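Home | Features | Food | House & Garden | Archive | Subscribe

The long afterlife of the washing-up brush

25 July 2022

My grandmother owned one brush. It lived on the windowsill in Inham, it smelled of the sea for reasons I never got to the bottom of, and it cleaned potatoes, boots and, on at least one occasion, me. I own eleven and my sink is a disgrace.

Brushes used to be a trade. The old works at Inham opened in 1936 and made yard brooms, bottle brushes and a thing for getting crumbs out of pianos. At its height it employed 213 people, most of them related, and the town still has a Bristle Lane, with parking. Then plastic came along, in cheerful colours, and did the job for a fraction of the price. The works became flats. The flats have poor water pressure.

Now the natural brush is back, and it has brought a leaflet. In the shops where I found it, it sits between the beeswax and the very small soaps, and it costs what my first bicycle cost. You are told to oil it. You are told to hang it bristles down, in moving air, away from direct sun, as if it were a ham.

Weidong Qiu has been making them by hand for longer than the fashion has existed, in a workshop behind the Brandão bakery, and he takes a calmer view. "People ring me to say it has gone fluffy," he says. "I say yes. You have been using it." He gets through nearly 2,000 bundles of fibre a year, draws each tuft through its hole with wire, and trims the result with shears that belonged to somebody's uncle. He was trained on paintbrushes, which he now refuses to discuss.

I asked him what separates a good brush from a bad one. He thought about this for long enough that the bakery changed shifts. Stiffness matters, he said, but only when it's new; after that you want something with a bit of give, which will get into the corner of a roasting tin without an argument. Most people buy one too stiff, then leave it standing in a mug of water until it surrenders.

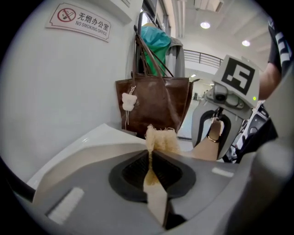 Pale fibres, splayed at the tips.

I took home a pan brush and a smaller one for mushrooms, a vegetable I had been wiping with my sleeve. The pan brush has been a success. The mushroom brush was used once in April and has since been put to work on the keyboard, where it found a good deal of toast. My grandmother would have used the same one for both, and then done the step.

Contact the features desk | © Stunum Magazines | Back to top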